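Clostcombe Circle Forum > Meditation & Practice > Beginners

Weekend retreat at Luvham – worth it for a beginner?

tellard_tess
Has anyone done the October breathwork and sacred geometry weekend at Luvham? Iraís Ayala is teaching. I've been meditating for three years, mostly on my own in the spare room, and I'm keen but a bit nervous about a whole weekend of it.

moonwattle
Did it last spring and loved it! Iraís is so warm, and the heart meditation had me bawling (in a good way). Take thick socks and your own cushion, theirs are like bricks.

Baz_Mthembu
I'd save your money. I found it all a bit woolly – lots of colour charts and not much practice. 20 minutes of sitting every morning will do more for you than any workshop.

moonwattle
That's a bit harsh, Baz. We sat for ages on the second day. Were you at the short course?

Baz_Mthembu
Maybe I was, it was the one-day one. Still reckon daily practice wins. I've been sweeping as a mindfulness thing, one breath to each stroke, and it's free.

tellard_tess
Ooh, I like the sweeping idea. Do you count breaths or just follow them?

Baz_Mthembu
Just follow them. If my mind wanders I start the stroke again. Couple of pics, dustpan on the go in both: 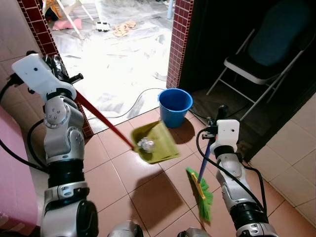
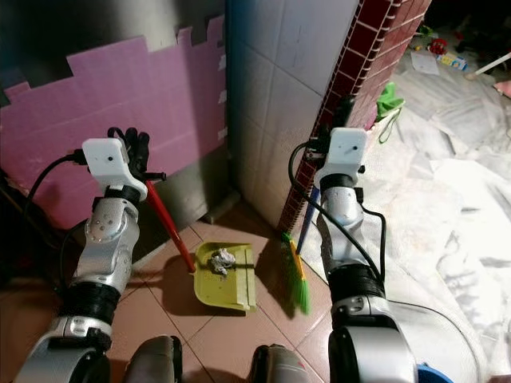 Re: Weekend retreat at Luvham – food?

quietkoala13
Jumping in as I'm booked too. Is it all vegetarian? And is there anywhere to get a decent coffee before the 7 am session?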